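From: Gregor Aitken
To: Navcombe Tabletop list
Date: November 2, 2024
Subject: Re: House rules for dropped dice, again

Halina Jabłońska wrote:

> Can we please settle the dice question before the winter games start?
> At the September meeting we had three different rulings in one
> evening on what happens when a die leaves the table. Stanisława says
> it counts if it lands flat. Hatem says reroll, always. I was told at
> the other table that it counts only if it's a good number, and I don't
> believe that was a joke.
>
> Also, cocked dice. Also, whoever keeps rolling into the crisps.
>
> Halina

Halina,

It was a joke, but Hatem's table played by it for two hours, so I can see how you were misled.

I went back through the list archive to see what we had agreed in the past. The archive holds 737 messages. Of these, 129 have the word "dice" in the subject line, and I have now read them all, which I would like noted somewhere. We have agreed on a rule four times. It has been a different rule each time, and on two of those occasions the person who proposed it was the first to break it.

So, for the fifth time, a proposal:

1. A die that leaves the table is rerolled. It doesn't matter how flat it landed or what it showed. I know Stanisława will object to this and I have left a gap in my evening for it.

2. A die leaning on something is cocked if another die won't sit on top of it. Elif Naz showed me this test and it takes two seconds. Please stop bending down to look at it from the side and humming.

3. You have 30 seconds to find a lost die. After that you borrow one. The club tin has 20 spares in it, mostly ugly, and they roll just as well as your nice ones.

4. The crisps go on a chair.

What I have left out is anything about rolling technique. We had a long thread once about whether a die has to turn over a certain number of times to count as rolled, and it ended with two people leaving for the Moldale club, who as far as I know don't care. Drop it, throw it, use a cup, it's all fine by me. If somebody is clearly placing a six, say so to their face and leave me out of it.

Dice trays came up too. Hatem is in favour and would like us to buy six. I'm less keen — they eat up half the table in any game with a proper map, and the last time we had one it became the place where people kept their biscuits. But if he brings his own I won't stand in the way, and if it works for his table we can talk about money in the new year.

On the matter of Pawłowska's opening roll in the long campaign, which Halina kindly didn't raise and which two others have since raised with me privately: it stands. It was under the old rule (the third one, if you're keeping track). I am not going to unpick a whole campaign over a die that may or may not have touched a shoe.

Objections to the list please, and not to my house. If I hear nothing by the next meeting I'll print the four points and tape them inside the lid of the tin, where they can be ignored in comfort.

Gregor

PS. Elif Naz, you still have my copy of Cerkuteo. I'm not cross, but I would like to lose at it again before Christmas.
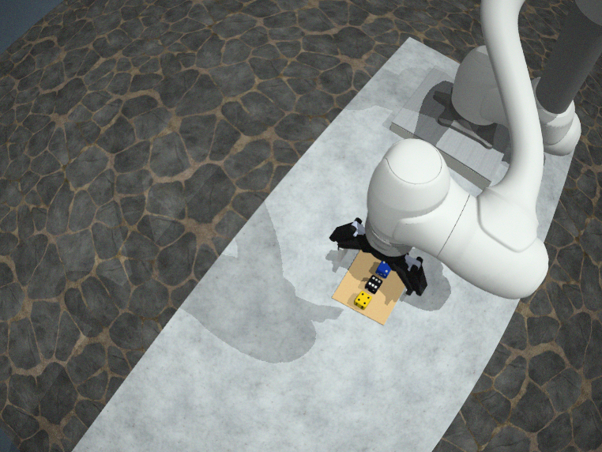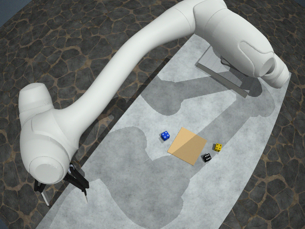
Robot arm and long pale table, two renders. There are dice in both; in the first, three in a row.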